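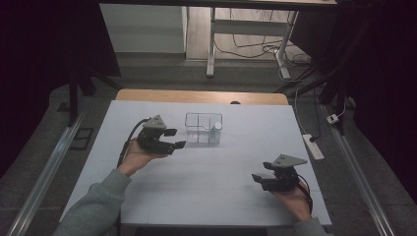 Small bottles and divided trays

Following several queries about storage at the shared worktables, this item sets out the current arrangement for small bottles. It applies to the Osa and Nirkaton rooms. The Vermeulen store keeps its own system until July.

Each table is issued with one clear rectangular container, divided into three sections side by side. The container goes on the white board at the far end, with the long side parallel to the table edge. Clear containers replaced the opaque drawers in both rooms. The contents can be read from a seated position and the tray does not have to be opened or lifted to see what is in it.

Sections are assigned from left to right. The left section takes full bottles, the middle section takes bottles in use, and the right section takes bottles due for refilling or disposal. A single bottle left in a section will usually lean against a wall or divider. This is acceptable provided the cap is fully tightened and points upwards. Bottles should not be laid flat, as screw caps of this type can seep when the liquid rests against the thread.

Bottles with a nominal capacity of 60 ml or less fit the sections. Anything taller raises the centre of gravity of the tray and should go on the shelf. Fill level affects stability more than most people expect: a nearly empty bottle tips easily when its neighbour is taken out. If a section holds only one or two light bottles, a folded cloth along the divider will keep them in place.

Labels go on the body of the bottle, never on the cap. Caps are interchangeable across the range and have been swapped at least twice this spring. Use the narrow label stock from Forkutis, written in pencil or waterproof ink, with the contents on the first line and the date of filling on the second. Tinted bottles need the white label; the clear one cannot be read against them.

The boards should be wiped with a damp cloth and dried at the end of each session. Abrasive pads leave fine lines that hold dirt. Containers are washed by hand in lukewarm water with ordinary washing-up liquid, rinsed, and left upside down to drain. They should not go in the dishwasher. Two came out of it warped along the rim and no longer sit level. Residue tends to collect at the foot of the dividers and can be lifted with a cotton bud.

Karthikeyan Gowda has 8 spare containers in the Osa cupboard, second shelf. Cracked ones can be exchanged one for one. Loose dividers should be reported before anyone tries to glue them, as the adhesive clouds the plastic and makes the section narrower.

Requests for taller containers should go to Kwadwo Abugri, with the bottle height and base diameter in millimetres. The next order will be placed in July.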